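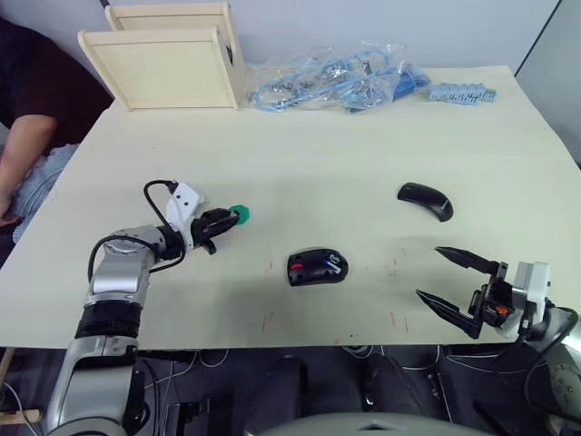
Both mice on the table, one turned over

Two black mice, one works and one doesn't. How do I tell which parts to check first?

Posted by Skunance

I have 2 black mice for the same desk. One tracks fine. The other moves the pointer in jumps and sometimes stops until I lift it and put it down again. The tabletop is a light cream color with some reddish scuffs and pen streaks on it, and I use it without a pad. Could the surface be the problem, or is the mouse done for? I paid 30 dollars for it in May and would like to keep it.

Londetti

Swap them before you do anything else. Put the good mouse on the exact spot where the bad one jumps. If the good one jumps too, it's the table. Pale smooth tops give some sensors trouble, and a sheet of plain paper is enough to test that. 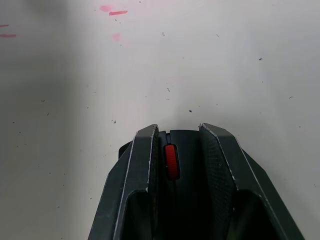

If only the one mouse does it, turn it over and look into the sensor opening. Hair gets in there and you can't always see it without a flashlight. Use a dry cotton swab and don't push hard. Wipe the feet while you are at it, then try a different USB port. I'd leave the screws alone until all of that is done, as they are often hidden under the feet and the feet don't stick well the second time.

Andumden

just get a pad. mine did the same thing and the pad fixed it

Lambert

Check the pointer speed as well. Mine had gone up to 2,000 after an update and it looked exactly like skipping.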